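Zwei Drehregler genügen

Ein Plädoyer für die einfache Mikrowelle in Büro und Gemeinschaftsraum

Von Thanasis Dimitriou, 2. Mai 2026

Wer in den vergangenen Jahren eine Teeküche ausgestattet hat, kennt die Ausschreibungslogik: Das Gerät mit der längsten Funktionsliste gewinnt, sofern es im Budget liegt. Bei Mikrowellen führt diese Logik regelmäßig zu Fehlkäufen. Ich vertrete die Auffassung, dass für gemeinschaftlich genutzte Räume ein mechanisch bedientes Gerät mit einem Regler für die Leistung und einem für die Zeit die technisch richtige Wahl ist.

Zunächst zur Bedienung. Ein Drehregler hat eine Stellung, die sich aus einem Meter Entfernung ablesen lässt. Ein Folientastenfeld hat einen Zustand, der erst durch Drücken ermittelt wird. In unserem Büro in Wirkham stand bis Februar ein Kombigerät mit 15 Automatikprogrammen. Benutzt wurde die Schnellstarttaste. Die übrigen Programme setzten voraus, dass man das Gewicht der Speise kennt, und eine Waage gehört nicht zur Ausstattung einer Teeküche.

Die Kindersicherung wurde dagegen häufig aktiviert, stets unabsichtlich. Siham Majali hatte die Tastenkombination zum Entsperren auf einen Zettel geschrieben und an die Schranktür geklebt. Ein Gerät, das einen solchen Zettel braucht, ist für wechselnde Nutzer ungeeignet.

Zweitens der Aufstellort. Die Mikrowelle wird meist dort betrieben, wo gerade ein Tisch frei ist, und am Tisch entscheidet die Tür. Sie öffnet bei den gängigen Bauformen nach links und benötigt dort freien Schwenkraum. Steht das Gerät nahe der linken Tischkante, ragt die geöffnete Tür über die Kante hinaus, was der Beladung zugutekommt, sofern in diesem Bereich niemand vorbeigeht. Das Bedienfeld auf der rechten Seite bleibt dabei frei zugänglich. Eine Tischdecke ist zulässig, solange sie keine Lüftungsöffnungen verdeckt und das Gerät nicht darauf rutscht. 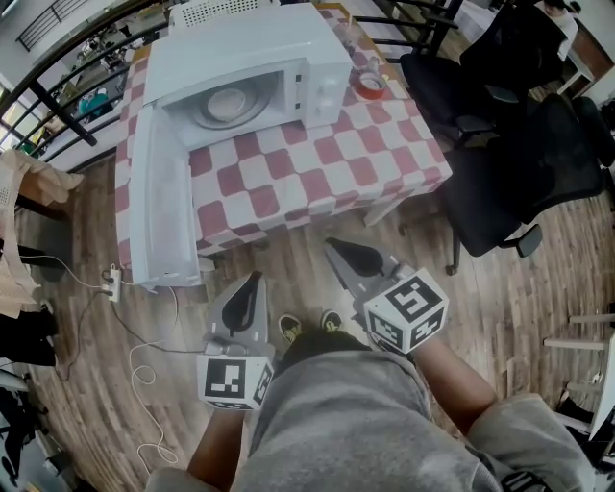 Lilian Mwakalinga widerspricht in einem Punkt: Die Zeitschaltuhr mit Drehregler sei im unteren Bereich zu ungenau, wer eine Tasse Milch 40 Sekunden erwärmen wolle, treffe mal 30 und mal 60, und für diesen Fall sei die digitale Eingabe eindeutig überlegen. Außerdem verleite der Regler dazu, ihn großzügig aufzudrehen und die Tür vorzeitig zu öffnen, so dass die Restzeit stehen bleibe.

Der Einwand ist sachlich berechtigt. Die Skala ist bei vielen Modellen am Anfang gedrängt, und bei manchen Uhrwerken muss man erst über eine Marke hinausdrehen und dann zurückstellen. Für die Hauptanwendung, das Erwärmen einer Portion über mehrere Minuten, ist die Abweichung jedoch ohne Belang. Die Restzeit ist ein ernsteres Thema. Wird die Tür geschlossen, ohne den Regler auf null zu stellen, läuft ein Teil der Geräte leer weiter. Ein Hinweis neben dem Gerät ist hier angebracht, womit ich einräume, dass auch meine Lösung nicht ohne Zettel auskommt.

Drittens die Reinigung. Ein Glasdrehteller lässt sich herausnehmen und von Hand spülen, der Rollenring darunter ebenfalls. Mehr herausnehmbare Teile sollte ein Gemeinschaftsgerät nicht haben. Der Grillrost unseres alten Kombigeräts lag nach 6 Wochen in einer Schublade und blieb dort. Die Heizstäbe an der Decke des Garraums waren mit vertretbarem Aufwand nicht sauber zu halten, und eingebranntes Fett riecht man bei jedem Betrieb.

Zuletzt der Anschluss. Die Mikrowelle gehört an eine eigene Wandsteckdose. Die Steckerleiste auf dem Fußboden ist für Ladegeräte und Bildschirme gedacht, und ihre Zuleitung liegt in vielen Räumen ohnehin im Laufweg. Arif Liew hat für die Niederlassung in Flundley eine Regelung eingeführt, die ich übernehmen würde: Geräte mit Heiz- oder Kochfunktion erhalten einen festen Platz in Reichweite einer Wanddose, und erst danach wird das Gerät ausgesucht.

Wer so vorgeht, kommt fast zwangsläufig beim kleinen Sologerät heraus. Unseres kostete weniger als 100 Euro, und die Bedienungsanleitung hat bisher noch keiner verlangt.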